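Peg and block, back on the bench

If you came through the Greenwood room in January you'll remember the big tray of shape puzzles, all 47 pieces of it, and how long it took to pack away. This season we've gone the other way entirely: one grey block, one orange peg, one hole. I love it!

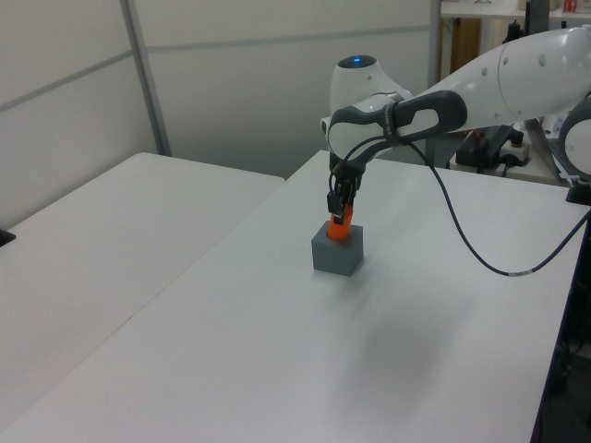
It's such a good little task. Anyone can see what has to happen, and then you try it yourself and find how fussy a snug hole can be — tilt the peg a touch and it jams against the rim. Our Tirkeo group spent a whole afternoon on it and asked for the same again next time. We've now logged 1837 tries between us, and my favourite part is still the bit just before the peg lines up.

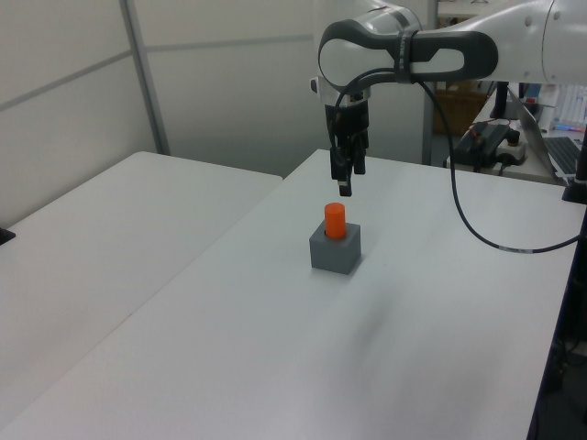

The matte grey and bright orange were an easy choice of colours, and they look terrific on a plain white table. We're keeping the tabletop clear for the next round too, so please leave mugs and notebooks on the side desk. More than 57 of you have asked for the block measurements, and they'll be in the next issue along with the peg sizes.

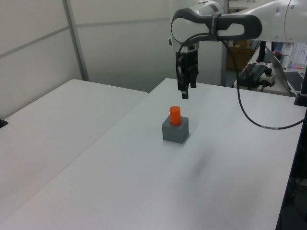

Coming up at Prultia

Four new blocks, with square and oval holes. Bring your steadiest hands!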